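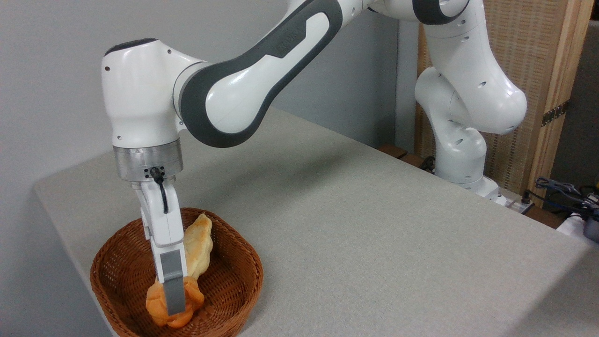 How to Set Up a Bread Basket for the Table

A basket of rolls is easy to put out, but the bread dries fast once it leaves the oven or the bag. These steps work for twisted rolls, croissants, knots and plain dinner rolls.

What you need

A wicker basket with sides tall enough to hold the bread in
2 clean cotton napkins or thin dish towels
8 rolls
A wire rack

Step 1. Clean the basket

Turn the basket upside down over the sink and tap the bottom. Crumbs get stuck where the sides meet the base, and a dry pastry brush will get them out. If the wicker feels sticky, wipe it with a damp cloth and leave it to dry overnight. Don't soak it.

Step 2. Cool the bread

Fresh rolls should sit on the rack until they are warm but no longer steaming. If you put them in a covered basket too early, the bottoms go soft. Bread from the store can skip this step, or you can heat it in a 300 degree oven for 5 minutes first.

Step 3. Line the basket

Lay one napkin across the basket with the corners hanging over the sides. Push it down into the base so it sits flat. I use plain cotton. Linen is fine too, but terry cloth leaves lint on anything with a glaze.

Step 4. Put the rolls in

Start with the longest ones and set them against the sides, then fill the middle with the smaller ones. Hold each roll gently at its thickest part and lower it in. Croissants and other flaky pastries go on top, where nothing will press on them.

Don't pack them tight. Rolls that are squeezed together tear when someone pulls one out.

Step 5. Cover until serving

Fold the corners of the liner over the bread and lay the second napkin on top - loosely, so a little air gets through. Take the top one off when people sit down.

Leftovers

Wicker is no good for storage. Move the rolls to a bag or a bread box the same evening. They also freeze well if you wrap each one separately.

Marlene Cavalcanti wrote in to ask about seeded rolls. Use a darker napkin and shake it outside afterward. The seeds do get into the weave, so brush the basket again before you put it away.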